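생산관리 기초 3주차 강의 노트: 칸반과 당김 방식

2020년 3월 10일 화요일

지난주에 재공품 얘기를 하다가 시간이 모자라서 칸반은 말만 꺼내고 끝냈죠. 오늘은 거기서부터 이어 갑니다. 슬라이드는 따로 안 만들었고요, 이 노트만 보고 따라오시면 됩니다. 제가 수업 중에 칠판에 쓰는 것도 거의 다 여기 들어 있으니까 받아쓰느라 고생하지 마시고 계산할 때만 펜을 드세요.

1. 밀기와 당기기

밀어내기(push) 방식은 계획을 먼저 세우고 그 계획대로 앞 공정이 물건을 만들어서 뒤로 보내는 겁니다. 뒷공정이 지금 바쁜지, 기계가 서 있는지는 별로 신경을 안 써요. 당기기(pull) 방식은 순서가 거꾸로입니다. 뒷공정이 부품을 가져가면 그 빈자리만큼만 앞 공정이 다시 채웁니다. 저는 이걸 설명할 때 늘 동네 반찬가게 얘기를 합니다. 콩나물무침이 두 팩 팔리면 두 팩을 새로 내놓는 가게가 있고, 아침에 무조건 잔뜩 무쳐 놓고 저녁에 떨이하는 가게가 있잖아요? 앞의 가게가 당기기, 뒤의 가게가 밀어내기입니다.

당기기가 무조건 좋다고 외우시면 곤란합니다. 주문이 1년에 몇 번 안 들어오는 특수 사양 제품이라면 채워 둘 이유가 없어요. 그런 건 주문이 들어온 다음에 만들면 됩니다. 칸반이 잘 맞는 건 꾸준히, 비슷한 양으로 나가는 부품이에요. 시험 때 이 조건을 빼먹는 분이 해마다 꼭 나옵니다!

2. 카드 한 장이 하는 일

칸반은 원래 간판, 그러니까 표찰이라는 뜻의 일본어입니다. 카드에는 보통 품번, 품명, 용기당 수량, 보내는 곳, 받는 곳을 적습니다. 카드 종류는 크게 2가지예요. 운반 칸반은 앞 공정 보관대에서 부품을 가져와도 된다는 허가이고, 생산 칸반은 가져간 만큼 만들어도 된다는 허가입니다. 여기서 허가라는 말에 밑줄 쳐 주세요. 카드가 없으면 옮기지도 않고 만들지도 않습니다. 손이 놀고 있어도 안 만듭니다. 처음 듣는 분들은 이 대목을 제일 불편해하시는데(사람이 서 있는 게 낭비로 보이니까요) 필요 없는 재고를 쌓는 쪽이 더 비싸다는 게 이 방식의 전제예요.

운영 규칙은 회사마다 표현이 조금씩 다른데 제가 쓰는 판은 이렇습니다.

- 뒷공정은 카드에 적힌 수량만 가져간다.
- 앞 공정은 카드가 돌아온 순서대로 만든다.
- 불량품은 다음 공정으로 보내지 않는다.
- 용기에는 항상 카드가 붙어 있어야 한다.
- 카드 장수는 함부로 늘리지 않는다.

마지막 항목은 나중에 다시 나옵니다.

3. 카드 장수 계산

공식은 하나만 기억하시면 됩니다.

카드 장수 = (하루 수요 × 리드타임 × (1 + 안전계수)) ÷ 용기당 수량

리드타임은 일 단위로 넣으세요. 시간으로 재 놓고 그대로 넣어서 카드가 엄청나게 나오는 답안을 저는 정말 많이 봤습니다. 그리고 리드타임에는 만드는 시간만 들어가는 게 아니에요. 카드가 수거함에서 기다리는 시간, 준비 교체 시간, 옮기는 시간까지 전부 포함입니다.

예제로 가죠. Trokley라는 조립 공장이 브래킷을 하루 700개 쓰고, 리드타임은 2일, 용기 하나에 200개가 들어갑니다. 안전계수는 일단 0으로 둡니다. 700 곱하기 2를 200으로 나누면 7이니까 카드는 일곱 장입니다. 깔끔하게 떨어지죠? 제가 떨어지게 숫자를 골랐어요. 현장 숫자로 계산하면 소수점이 나오기 마련이고 그때는 올림을 합니다.

같은 조건에서 용기를 400개들이로 바꾸면 어떻게 될까요? 3.5가 나오니까 올려서 네 장입니다. 카드 수는 줄었는데 카드 한 장이 움직이는 덩어리가 커졌어요. 네 장이면 최대 재고가 오히려 처음보다 많아집니다. 직접 곱해 보시면 바로 보여요. 그래서 용기는 되도록 작게 시작하라고들 하는 겁니다. 대신 운반 횟수가 늘어나니까 그 부담은 따로 따져야 하고요.

4. 현장에서 막히는 지점

Jimania 사례를 읽기 자료로 드렸는데 다들 읽어 오셨는지 모르겠네요. 거기는 카드를 다 만들어 놓고 수거함 위치를 안 정했습니다. 작업자들이 카드를 주머니에 넣고 다니다가 퇴근할 때 꺼내 놓으니까 앞 공정에서는 오후 늦게 주문이 한꺼번에 몰려온 것처럼 보였죠. 계산은 맞았는데 신호가 늦었습니다. 수거 시점을 첫 부품을 꺼낼 때로 정하고 함을 손 닿는 데 두었더니 몰리는 현상이 가라앉았다고 되어 있어요.

Skomden은 좀 다른 경우입니다. 여기는 월말마다 물량이 확 뛰는데 카드 장수를 평균 수요로 정해 놨어요. 월말이면 부품이 떨어지고, 그래서 급하게 임시 카드를 찍고, 그 임시 카드를 회수하지 않습니다. 몇 달 지나면 카드가 몇 장 도는지 아는 사람이 없게 됩니다. 임시 카드를 쓸 거면 색을 다르게 하고 유효 기간을 적으세요. 그리고 먼저 해야 할 일은 월말에 몰리는 물량을 펴는 것, 그러니까 평준화입니다. 이건 다음 시간 주제라서 오늘은 이름만 적어 두고 갑니다.

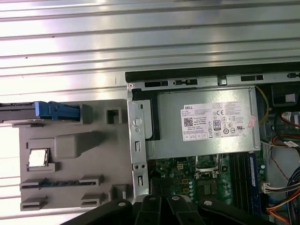 칸반 카드를 한 번 정해 놓으면 장수를 언제 다시 손봐야 하나요?

수요나 리드타임, 용기 수량 가운데 하나라도 눈에 띄게 달라졌을 때 다시 계산하면 됩니다. 달라진 게 없더라도 정기적으로 한 장씩 빼 보면서 부품이 끊기는지 지켜보는 게 좋아요. 끊기면 도로 넣고 어디서 막혔는지 찾으면 됩니다.

5. 전자 칸반에 대해 짧게

종이 카드 대신 바코드나 시스템 화면으로 신호를 보내는 방식도 많이 씁니다. 거리가 먼 협력사와 거래할 때는 확실히 편해요. 카드가 트럭을 타고 왔다 갔다 하는 시간이 없어지니까 리드타임에서 그만큼이 빠집니다. 그런데 저는 처음 도입하는 곳이라면 종이부터 해 보시라고 권하는 편입니다. 카드가 쌓이는 게 눈에 보여야 다들 규칙을 몸으로 익히더라고요. Štěpánek 공장 사례(읽기 자료 뒤쪽)는 반대로 처음부터 전산으로 갔는데, 스캔을 빼먹는 일이 잦아서 화면 재고와 실물이 계속 어긋났습니다. 둘을 비교해서 읽어 보세요.

6. 다음 시간까지

과제는 계산 문제 하나와 짧은 글 하나입니다. 3번의 Trokley 예제에서 안전계수를 0.2로 바꿔서 용기가 200개들이일 때와 400개들이일 때 카드 장수를 각각 구하고, 최대 재고도 같이 적어 주세요. 글은 Jimania와 Skomden 중 한 곳을 골라서 규칙 목록 가운데 어느 것이 깨졌는지 쓰시면 됩니다. 한 쪽이면 충분해요. 제출은 수업 시작 전에 출력해서 앞 책상에 올려 주시고, 풀이 과정 없이 답만 적은 건 절반만 드립니다.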